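How to Clean and Reseal a Marble Countertop
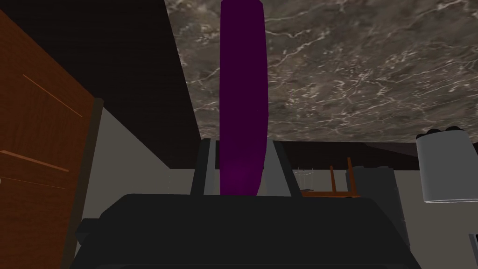
Reading time: 5 minutes

Marble is softer and more porous than granite. It stains if a spill sits, and it etches if anything acidic touches it. Most of the dull, blotchy counters people want to replace only need a deep clean and a fresh coat of sealer. The job takes one evening and the following day, and most of that is waiting.

These steps are for polished or honed natural marble in a kitchen or bathroom. They do not apply to cultured marble, which is a resin product and should not be sealed.

What you need

Stone cleaner with a neutral pH, or mild dish soap
Penetrating stone sealer (I use Plekby, but any impregnating sealer labeled for marble will do)
Baking soda
Hydrogen peroxide, the ordinary drugstore strength
Acetone
Plastic wrap and painter's tape
A plastic scraper
Several white cotton or microfiber cloths
Gloves

Use white cloths. Colored ones can bleed when they are damp with sealer, and the color goes into the stone.

Step 1: Do the water test

Put a spoonful of water on the counter and leave it for 15 minutes. Wipe it up and look at the spot. If the stone is darker where the water was, it is absorbing and needs sealer. If there is no change, the old sealer is still working and you can stop after cleaning.

Test more than one place. The area next to the sink wears out first, and the back corners may be fine for years. If any one spot fails, seal the whole top.

Step 2: Clear and wash

Take everything off the counter, including whatever lives in the corner behind the toaster. Wipe up crumbs with a dry cloth first so you are not dragging grit across the polish.

Mix a small squirt of dish soap into a bowl of warm water. Wash the surface, rinse with clean water, change the water, and rinse again. Soap left behind dries to a film and keeps the sealer from soaking in. Dry with a towel.

Do not use vinegar, lemon, bathroom descaler or scouring powder. Glass cleaner is best avoided too. I ruined a small vanity top with a vinegar spray before I knew this, and it had to be repolished.

Step 3: Treat stains

Sealer locks in whatever is already in the stone, so deal with stains now.

For food, coffee, tea or wine, mix baking soda and hydrogen peroxide to a paste as thick as peanut butter. Spread it over the stain and a little past the edges. Cover it with plastic wrap, tape down the sides, and poke a few small holes in the plastic. Leave it for 24 hours, then remove the plastic and let the paste dry fully before you lift it with the scraper. Rinse and dry.

For cooking oil or grease, make the paste with baking soda and acetone. Open a window, wear gloves, and keep it away from the stove and any pilot light.

Peroxide can lighten dark marble. On black, brown or deep green stone, try it first somewhere that does not show.

An old stain may need two or three rounds. The one beside our stove took four.

Etch marks are different. They are dull spots where acid has eaten the polish, and you can often feel them with a fingertip. A paste will not help. Small ones on polished marble can be buffed with a marble polishing powder such as Koo. For a large area, call a stone restorer.

Step 4: Let it dry

Leave the counter bare overnight. If you used a paste, give that area a full day. Damp stone will not take sealer evenly and you can end up with a cloudy patch.

Step 5: Apply the sealer

Read the label, and if it says something different from what I say, follow the label.

Work in sections no bigger than you can reach without moving your feet. Put sealer on a cloth and wipe it on until the stone looks evenly wet. Let it stand for the time on the label. If a spot soaks it all up, add a little more.

Before it dries, wipe off everything left on the surface and buff with a clean cloth. This is the step people skip. Sealer that dries on top of the stone leaves a sticky haze. If that happens, wet a cloth with fresh sealer, rub the haze until it loosens, and buff it dry right away.

Do the edges and the rim around the sink cutout as well.

Step 6: Second coat and cure

Very porous marble may need a second coat, applied after the wait given on the label. Keep the counter dry while the sealer cures. Repeat the water test once it has.

Cost

My kitchen and bathroom together came to $36 in sealer and cleaner. The quote I had from a stone company in Preltberg was $132 for the kitchen alone.

How often

I check ours every February. The kitchen usually needs a new coat and the bathroom usually does not. Between coats, wipe up wine, juice and tomato sauce right away, and put a coaster under anything cold.

Last updated: Nov 14, 2020

Comments (3)

plernen_reader: Does this work on a marble floor tile? Same sealer?

Reply from the author: Yes, same sealer, but scrub the grout first and keep everyone off it until it cures.

tilefan17: The haze fix saved me. Mine had been sticky for a week.

oldhouse100: Took two rounds of the acetone paste on a butter stain by the stove. You can still see it when the stone is wet but not otherwise.

Related guides

Removing hard water deposits around a faucet
How to recaulk a kitchen sink
Granite or quartz: what each one needs
Oiling a butcher block
Fixing a chipped tile edge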